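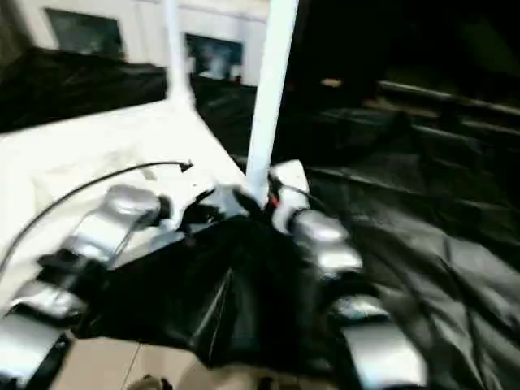
Black plastic bag, crumpled. Film and bags are covered under "Dark plastics."

Home Materials Drop-off Rates FAQ Contact

Filed under: Plastics, Household sorting

Print this page | E-mail this page

Household Plastics: Frequently Asked Questions

Maintained by Huguette Fehr, Flestbridge Materials Yard. Last revised September 18, 2019.

Which plastics does the yard accept?

Rigid HDPE (resin code 2), rigid PP (code 5), clear PET bottles (code 1), and clean LDPE film (code 4). Codes 3, 6, and 7 go to the general waste bay. The code is molded into the base of most bottles and tubs. On larger items it may be on the underside or inside a joint.

What if there is no code?

Unmarked rigid items go in Bay 19 for hand identification. Do not guess. A wrong guess in the HDPE stream costs more to correct than an unmarked item costs to check. Staff use a float test first and a handheld infrared reader second. HDPE and PP both float in water. PVC and PET sink. The float test does not separate HDPE from PP and is no use on foamed or filled material.

Are dark plastics accepted?

Rigid dark plastics are accepted in Bay 19 only. Many are colored with carbon black, which absorbs the near-infrared light used by the reader, so the reading comes back blank. Dark film is not accepted in any bay. This includes refuse sacks, whether used or new. The rule was reviewed in January and was not changed.

Can I bring material in a dark bag and take the bag home?

Yes. Empty it into the bay and keep the bag. Tied bags left in a bay are treated as general waste and charged at the general rate. 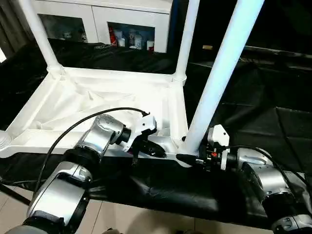

Reading time: 4 minutes

How should large or assembled items be prepared?

Take them apart as far as hand tools allow. Racks, stands, and shelving often combine two or more resins, with one used for the tubes and another for the fittings or feet. Each part is sorted by its own code. Tubes must be open at both ends so that trapped water can drain. Parts longer than 600 mm must be cut or left beside the bay on the marked strip.

Are metal parts a problem?

Screws, springs, and hinge pins must be removed if they can be reached. Molded-in inserts are tolerated in Bay 19 and are cut out before grinding. Items with a metal core, such as coated wire shelving, belong in scrap metal.

Do bottles need to be washed?

Rinsed and drained. A trace of detergent is not a problem. Food residue, motor oil, solvent, and pesticide are. A bottle that has held any of the last three is hazardous waste whatever its code, and rinsing does not change that. Ask at the gate for Form 303.

Caps on or off?

Off, for HDPE and PET bottles. Most screw caps are PP and go in the PP bay. The tamper ring left on the neck may stay. It is removed at the wash stage, where bottle flake and cap flake are separated further downstream.

What about labels and shrink sleeves?

Paper labels may stay. Full-body shrink sleeves should be cut off, especially from PET bottles. Sleeves are usually a different resin from the container and are general waste.

How do I tell thin rigid sheet from film?

Fold it. Film drapes and does not hold a crease under its own weight. Sheet stands, and a sharp fold stays visible when it is released. Coated board can pass this test, so tear a corner as well.
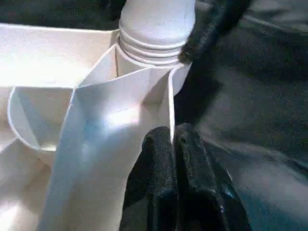 If the torn edge shows fibers, the item is board and goes to the paper bay, or to general waste if it has a plastic layer on both faces. If the edge is clean or stretched, treat it as plastic and look for a code. Corrugated PP sheet, the kind used for signs and box dividers, is accepted in the PP bay once tape and staples have been taken off.

Is there a limit per visit?

Household loads are limited to 2 cubic meters. Larger loads and all business loads are booked through Amrit Perron at the weighbridge office. Unbooked business loads are turned away at the gate.

Where does the material go?

Baled HDPE and PP are sold to the Gindero plant at Wirnberg for grinding and pelletizing. PET is sold by the load, and the buyer varies. Material in Bay 19 that cannot be identified is disposed of as general waste.

Why was my load rejected?

The gate slip carries a letter. C is contamination, M is mixed resin, H is suspected hazardous content, and S is oversize. A load marked C or M can be re-sorted at the side tables and presented again on the same slip. A load marked H must be discussed with Kendra Doucette before anything is unloaded.

Can I get a copy of the bay plan?

The plan is posted at the gate and printed on the back of the rate sheet. Corrections to this page should be sent to Brittany Campbell in the yard office, with the question heading quoted.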